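Last updated: 2025-05-07

Cleaning clip-lid food boxes and checking the seal

These steps apply to rectangular plastic boxes with clip tabs on the rim, such as the Punine and the older Testier range. The larger Pornon box has a separate gasket frame and needs a different method.

1. Release the clips on the long sides first, then the short ends. Pull each tab outwards at its lower corner.

2. Lift the gasket out of the lid with a blunt plastic pick. A knife will nick it.

3. Wash box and lid at no more than 70 degrees. Soak the gasket separately for 8 minutes in warm water with a little washing-up liquid.

4. Set the box on a white surface, open side up, and look down through the base. Specks, scuffs and grease film are easier to find this way — tilt the box if glare hides the middle.
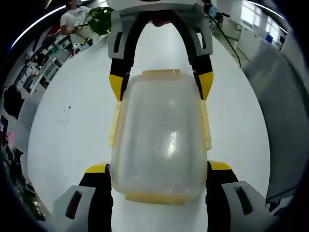
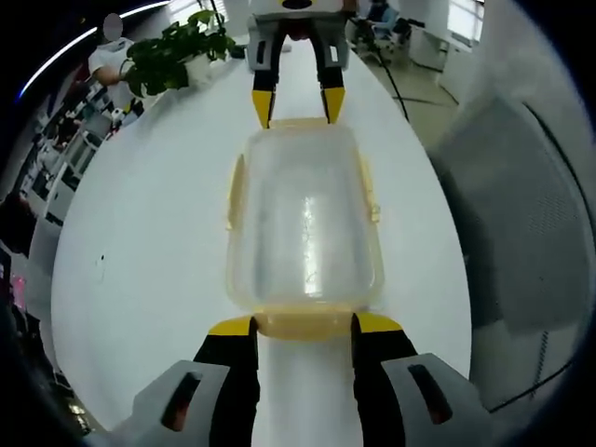
Translucent box on a white tabletop, seen from above. The yellowish tint is at the rim.

5. Rub any remaining specks with a soft cloth and bicarbonate paste. Scuffs in the plastic will not come out, and scouring makes them worse.

6. Dry everything, refit the gasket and close the clips in opposite pairs. Leave the box upside down, one third full of water, for 16 minutes. A damp ring on the worktop means the gasket is twisted or worn.

Replace the gasket if it still leaks after a second attempt. Ccori sells them in packs of 5.

Comments

tealtin: Does the paste shift turmeric? Mine has been orange since July.

benchside: Not much. A day on a sunny windowsill did more for mine — lid off, gasket out.

mrsl_k: Step 6 found the leak. Gasket was in back to front.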